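Gandska list - trade show and exhibit builds
Subject: Re: Kitchen set on the Whitelaw stand, what to keep
Date: 2022-01-13

On the Gandska list, a member from the Trunville shop wrote:
> We have the layout from the last show but no notes with it.
> Is the kitchen corner worth building again for March? Our
> space is smaller this time, and the client wants to know
> about the refrigerator and the signs before we quote.

I'd build it again, with changes. The kitchen was the part of the stand people walked up to, and it goes together quickly once the floor is level. Freight on that section was 2,000 last time, crates included.

Signs first. The hall ceiling is black and full of trusses, so anything hung up there needs a strong color. A long red-and-white banner holds up well against it, even on a diagonal.

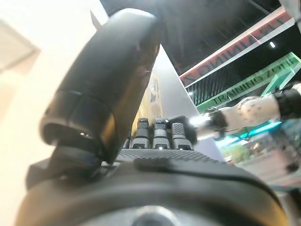
White walls are harder. They glare under hall lighting and show every scuff, so order 123 square feet of panel instead of the bare minimum and keep the extra on site. Yellow posters are fine to reuse if the corners are clean.

For the kitchen itself:

1. Counter. Keep the glossy white top and the pale gray front. Both show fingerprints, so pack cloths. Leave the top clear apart from a drink bottle or two.

2. Refrigerator. Keep it built in beside the tall white cabinet side. Allow floor space for the freezer drawer at full extension - it comes out a long way, and visitors will be standing there.
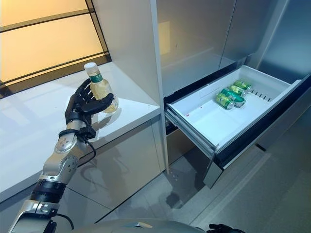
3. Backlit panel. The warm light behind the counter is worth the trouble. Skelerik quoted 619 to rewire it, and a spare power supply is 125 on top.

Send me the new floor plan when you have it and I'll mark the outlets.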